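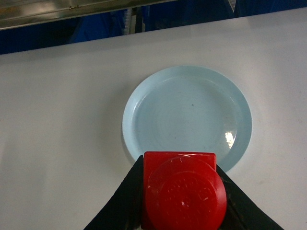

Tenotix runs its demonstration collection out of a single-storey unit behind a tile wholesaler, and it opens the floor to integrators one afternoon each May. I went with two colleagues from our packaging group to look at the teleoperation cells, which we are considering for low-volume kitting. The task in the first cell was pick and place with household plastics: a black two-finger gripper, a glossy red object made up of a squarish block and a round disc, and a pale blue plate on a white table. The operator has to grasp the red piece, bring it over the plate and release it inside the rim. At wrist height the gripper and the part take up the bottom of the operator's view and the piece overlaps the near rim of the plate, so the final approach is judged with part of the target hidden.

Ngọc Mạc, who manages collection, took our group through the cell. The operator sits at a desk with a leader arm, a lightweight passive copy of the working arm with the same joint layout. Moving the leader moves the follower. A trigger at the handle sets finger opening. There is no force feedback in this version. Operators judge grip from the wrist view and from how the part shifts when the fingers close.

Joint positions, trigger value and video are written to one log per attempt. The operator presses a pedal to start and again to finish, then marks the attempt as keep or discard. The target for this task is 200 kept demonstrations per object. The plate task as a whole stood at 1,437 when we visited, spread over several objects and starting positions. Start positions come from a printed sheet so that operators don't drift into placing everything in the same comfortable spot.

The second cell is set up for hand guiding, which Tenotix calls Perna. The arm is put in gravity compensation and the demonstrator holds it above the wrist and walks it through the motion. It is slower, and hands get into the video. Mạc's group replays the recorded trajectory with the person out of the way and records the cameras on the replay. Contact tasks such as seating a lid suit this method, as the demonstrator feels the resistance directly. For free-space moves they prefer the leader arm.

We each had ten minutes on the leader. My first grasps were off-centre and the part rotated when the fingers closed. The lag is small but noticeable on quick reversals, and the sensible response is to stop making quick reversals. One of my colleagues, who flies model aircraft, was no better than the rest of us.

Begoña Pacheco gave the software talk. Their labelling tool, Gidex, trims idle time at each end of a log and flags pauses longer than a set threshold. She showed a batch of 449 attempts in which most of the rejected ones had a hesitation just before release. Her view is that hesitations should be cut at the source by coaching operators, and that trimming them afterward leaves jumps in the velocity profile.

I asked about finger wear. The finger coverings are changed on a schedule, and the change is entered in the log header. Camera calibration is checked at the start of each shift. Lighting is fixed, although glare off glossy parts still moves around with the plate and they have decided to leave it in the data.

Pricing was not discussed on the floor. A loan cell is available for trials, and we have asked for one with the leader arm only. Parking is at the rear, off the laneway, and visitors need closed-toe shoes.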